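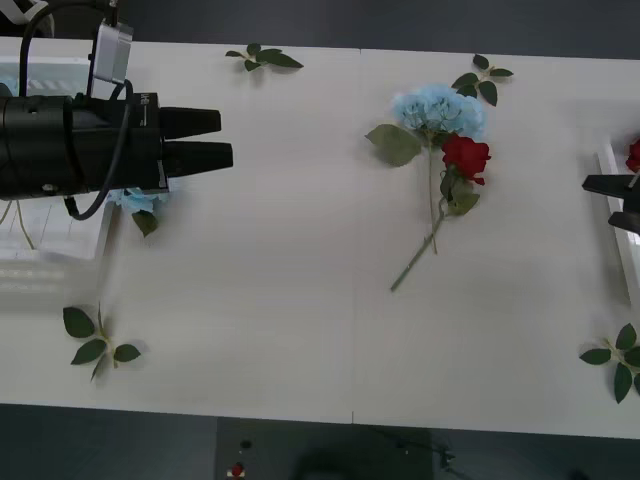
Umby Building - Ground Floor Walk-Through
Date: May 7, 2021
Inspected by: Anisa Ginting
Reviewed by: Rosaura Huanca

1. Exit doors open fully from inside - OK
Rear door sticks at the bottom. Opens with a firm push. Plane the edge before October.

2. Exit signs lit - FAIL
Sign by the stairwell is out. Bulb ordered from Arango.

3. Fire extinguishers charged and tagged - OK
All gauges in the green. The one near the loading door was behind a pallet. Pallet moved during the visit.

4. Walkways clear, minimum width 28 inches - OK
Keep the hand truck out of the hall overnight.

5. Electrical panel accessible - FAIL
Boxes stacked in front again, same as last time. Breakers 2 and 19 have no labels.

6. Water heater relief valve and drain line - OK
No drips. Light rust on the drain pan.

7. First aid kit stocked - PARTIAL
Eye wash is past its date. Burn gel missing.

8. Ladders - OK
Feet and locks good. The Plidar stepladder has a worn warning label, still readable.

9. Stair treads and handrail - OK
Third tread from the top has a loose strip. Taped for now, needs screws.

Items 2 and 5 to be rechecked by Rosaura. Send photos of the cleared panel to the Nasatholm office.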